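Section 3. Working alongside the Okis packing cell

Before you switch anything on, we'd like you to know what the cell will and won't take over. At Corkora, where Brittany Leclerc's team packs small pouches into zip-top bags, the hand work didn't disappear. It moved. The cell now fills the standard orders, and people look after the mixed and short-run ones, along with the checking.

1. Choose one person per shift to be the cell lead. Write the name on the board by the door.

2. Keep one counter for hand packing, and leave it set up even on days when the cell is running well.
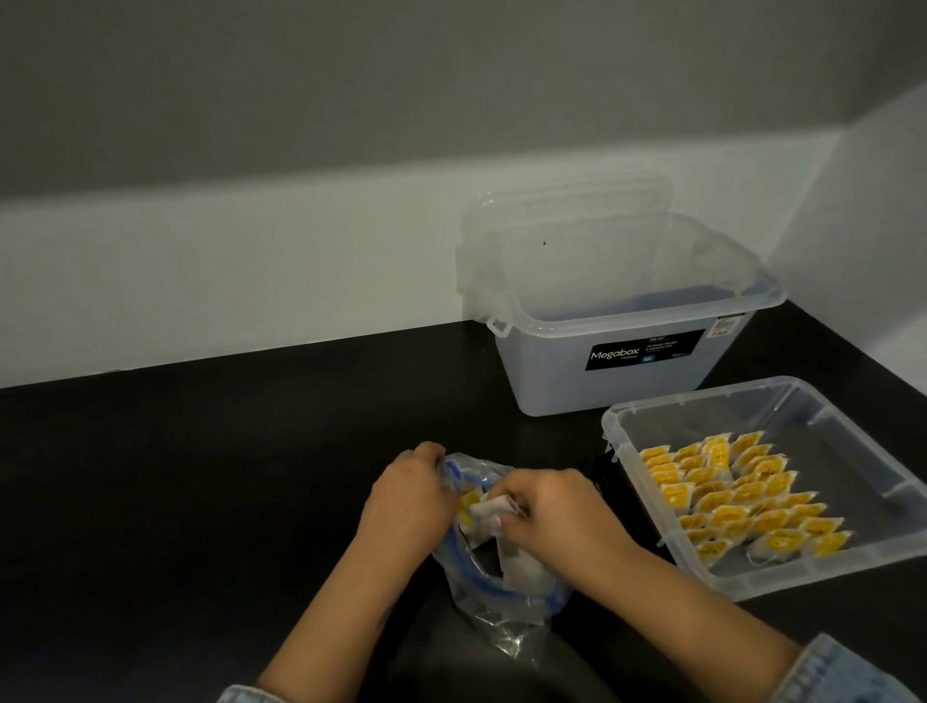

3. Let the people who pack by hand teach the cell. Kendra Beaudoin, who wrote this step, asks that they go at their ordinary pace, stop for a stretch when they like, and speak up if a bag style is awkward to open — the zipper track gives the gripper more trouble than anything else.

4. Plan on almost 400 practice bags before the first live order. Enter any misfeeds on the Laing sheet, even the silly ones.

5. Hold a short talk at the end of each shift during the first month. Ask what got easier and what got more tiresome, and write down both.

Note: Watching a machine is tiring in its own way. Please swap the cell lead at the midday break, and let that person go back to the counter for a while if they'd like to.

Caution: Never reach into the cell to free a stuck bag. Press the stop button, wait for the steady amber light, and then open the guard.

For changes to bag size, see Section 4.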